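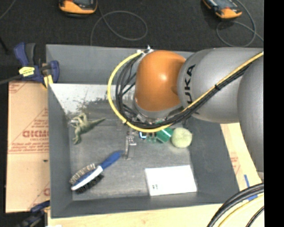
The lab at Stistska has been collecting grasping attempts since October, and the person in charge of the collecting is tired of hearing that the robot "teaches itself." I had come with the same phrase in my notebook, and crossed it out in the parking lot afterward.

"It doesn't teach itself," she said. "It tries something, we write down what it tried and whether it worked, and then a program looks at a very large pile of that. If you want to call that learning, go ahead. I do, when I'm applying for money."

The project is called Trullard, and the pile is at 641 hours. I asked how much of that is any good. She looked at her colleague, who runs the afternoon shift and had been eating a sandwich through most of our talk.

"Depends what you mean by good," he said. A missed grasp counts as an example too, he explained, and the early months are mostly misses. What he throws out is the stuff where the label is wrong: the software records a success and the gripper is holding air. They found 109 sessions with that problem in one week and had to go back through every one of them by hand.

So people are checking the machine's homework?

"People are checking everything," he said. "People put the objects in. People decide a brush is interesting and a coat hanger isn't."

That was the part I kept pushing on. The objects are toys, balls, brushes, boxes, whatever somebody brought in or bought at the discount store. If the arm gets good at a plastic dinosaur in a gray bin, what has it gotten good at? A warehouse is not a gray bin with a dinosaur in it.

She didn't argue as much as I expected. "It's good at our bin. We think some of it carries over. We had a visit from Cronin, they wanted to know if it would pick their spare parts, and we tried 7 of them. It got 2." She shrugged. "They were polite."

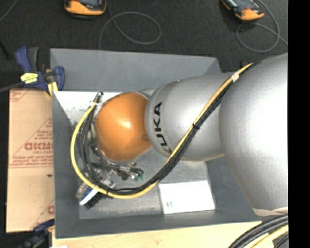 The KUKA arm reaching into the bin at Stistska, with a white card on the floor of the box.

Flat things are the worst, according to the man with the sandwich. A ball can be pinched from nearly any side, but a card or a thin box lying flat gives the fingers very little to close on. He would like more of those examples. She would like fewer, at least until the next report is in, as they pull the average down — a remark she asked me to print only if I printed the next one too. "The average is a silly number. I report it because they ask for it."

A partner group at Andarstead is supposed to repeat the collection on its own arm, with its own bin and its own objects. To me that sounds like the first real test of the thing, and I said so. He agreed. She said the schedule had slipped twice and she would believe it when she saw their files.

I asked both of them when they would stop collecting. He said when the curve goes flat. And if it is already flat?

"Then I'd want to see it over a longer stretch," he said.

She laughed at that, but she didn't correct him. The next session was due to start at two, and they still hadn't agreed on what to put in the bin.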